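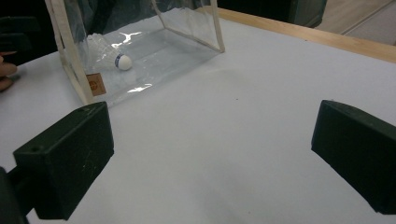
설비안전 > 점검기록 > 핸드 그리퍼 > 투명 파우치 작업대

핸드 그리퍼 작업 점검표 (끼임 건 이후 재점검)

2023년 10월 11일
작성: Ifeoma Okafor / Wovach 누르크포트(Nurkport) 작업실

점검 사유
지난 작업 중 손가락 끼임 1건. 투명 파우치에서 셔틀콕 꺼내는 작업. 보조자가 파우치 잡고 있는데 그리퍼가 닫힘. 다친 정도는 경미, 손톱 밑 멍. 병원 안 감. 근데 트리거 놓은 뒤에도 핑거가 계속 닫혔다는 진술 있음. 이게 문제임. 단순 부주의로 처리하지 말 것.

해당 장비: Bako 핸드 그리퍼, 관리번호 332
기록 소프트: Plellomora

표기: O 양호 / △ 조건부 / X 불량 / - 해당없음

1. 작업대 및 주변

1-1. 상판 청소 상태 — O
작은 검은 점 몇 개 가운데쪽에 있음. 먼지인지 고무 가루인지 모름. 닦고 다시 생기는지 볼것. 고무 가루면 패드 마모 쪽으로 넘김.

1-2. 상판 테두리 목재 거스러미 — O
손으로 훑어봄. 이상 없음.

1-3. 작업대 뒤쪽 물건 정리 — △
뒤에 물건이 너무 붙어 있음. 보조자가 뒤로 물러날 자리가 없음. 의자도 빼둘 것. 끼임 때도 물러나지 못했다고 함.

1-4. 조명 / 비닐 반사 — △
파우치 비닐에 흰 반사 심함. 안쪽 셔틀콕 머리 바로 위로 번쩍거림. 작업자 눈높이에서도 깃털 쪽이 잘 안 보임. 조명 각도 조정 요청함. 답 없음. 다시 요청.

2. 그리퍼 외관

2-1. 핑거 표면 균열 — O
윗면에 옅은 긁힘, 먼지. 균열은 아님. 손전등 비춰서 양쪽 다 봄.

2-2. 핑거 고정 나사 — X
왼쪽 핑거 유격 있음. 손으로 흔들면 느껴짐. 조이고 다시 확인했는데 조금 나아진 정도. 나사산 확인 필요. 분해는 정비 담당이 할 것, 현장에서 풀지 마세요.

2-3. 핑거 안쪽 면 이물질 — O
닦음.

2-4. 핑거 뿌리쪽 틈새 — △
장갑 끝이 물릴 수 있는 폭. 얇은 면장갑 금지로 바꿈. 작업표준에는 아직 반영 안 됨.

3. 동작 시험 (물건 없이)

3-1. 완전 열림 → 완전 닫힘 반복 10회 — X
중간에 한 번 닫힘이 늦게 멈춤. 트리거는 이미 놓은 상태. 진술하고 일치함. 재시험에서는 최대 6회까지 정상 나오다가 또 같은 증상. 불규칙해서 더 위험.

3-2. 트리거 복귀 스프링 — X
복귀가 뻑뻑함. 끝까지 안 돌아오는 때가 있음. 늦게 멈추는 원인으로 제일 의심되는 부분인데 확정은 아님. 2-2 유격하고 관련 있는지는 모르겠음.

3-3. 열린 상태 유지 — O
벌려놓고 잠시 대기. 저절로 움직이지 않음.

3-4. 비상 개방 버튼 — O
눌리면 바로 열림. 단, 버튼이 작업자 쪽에만 있음. 보조자는 손이 안 닿음. 개선 건의 올림.

4. 파우치 / 셔틀콕 작업

4-1. 파우치 놓는 자세 — △
옆으로 눕혀서 입구 열어둠. 세우면 바닥 각이 안 잡혀서 자꾸 넘어지고, 그걸 잡으려다 손이 들어감. 눕히는 걸로 통일.

4-2. 셔틀콕 방향 — O
코르크 머리가 파우치 가운데 쪽. 깃털부터 잡지 말것. 깃털 잡으면 미끄러져서 다시 잡게 되고 그때 핑거가 두번 닫힘.

4-3. 보조자 손 위치 — X
제일 중요. 보조자 손끝이 파우치 왼쪽 테두리 바로 바깥, 셔틀콕하고 같은 높이에 옴. 비닐 한 장 너머임. 핑거가 벌어져 있고 거리가 있을 때는 괜찮아 보이는데 접근하면 바로 닿는 범위. 끼임도 이 위치에서 남.
조치: 손으로 잡는 것 중지. 파우치 바닥판을 집게로 고정. 집게 도착 전까지는 작업 안 함.

4-4. 테두리 천 걸림 — △
크림색 테두리가 핑거 모서리에 걸린 적 있음. 걸리면 파우치 전체가 딸려오고 보조자가 반사적으로 잡음. 걸렸을때는 당기지 말고 열고, 물러나고, 다시 접근.

4-5. 파우치 라벨 상태 — -
안전하고 상관없음. 항목 삭제 요청.

5. 기록

5-1. Plellomora 이벤트 로그 저장 — △
끼임 당시 로그 앞 10초가 비어 있음. 트리거 신호가 언제 끊겼는지 확인 불가. 시간 동기 문제인지 저장 누락인지 문의 넣어둠.

5-2. 사고 보고서 — O
제출함. 보조자 진술서 첨부. 작업자 진술서는 서명 빠져서 다시 받는중.

5-3. 이전 점검표와 대조 — X
지난번 점검표에 3-2가 양호로 돼 있음. 비고란 빈칸. 실제로 시험했는지 당시 점검자한테 확인할 것. 비고 빈칸으로 내는 점검표는 이제 안 받습니다.

종합 판정: 사용 중지
332번 빨간 꼬리표 부착, 보관함에 잠금. 열쇠는 나한테 있음. "잠깐만 쓰겠다" 안 됨.

재사용 조건
- 트리거 스프링 교체 후 3-1 전체 다시. 한 번이라도 늦게 멈추면 불합격
- 왼쪽 핑거 나사산 확인, 유격 없을 것
- 파우치 고정 집게 설치
- 작업대 뒤 공간 확보
- 로그 누락 원인 회신 받을 것

추가 메모
같은 모델 다른 그리퍼도 3-1, 3-2만이라도 먼저 돌려보세요. 결과는 이 점검표 뒤에 붙여주면 됨. 구두로 말고.
보조 버튼 건은 예산 얘기가 나와서 12월 정기점검 때 다시 올림. 그 전까지는 보조자 없이 하는 작업만 허용.
조명 담당자 연락되면 나한테 알려줄 것.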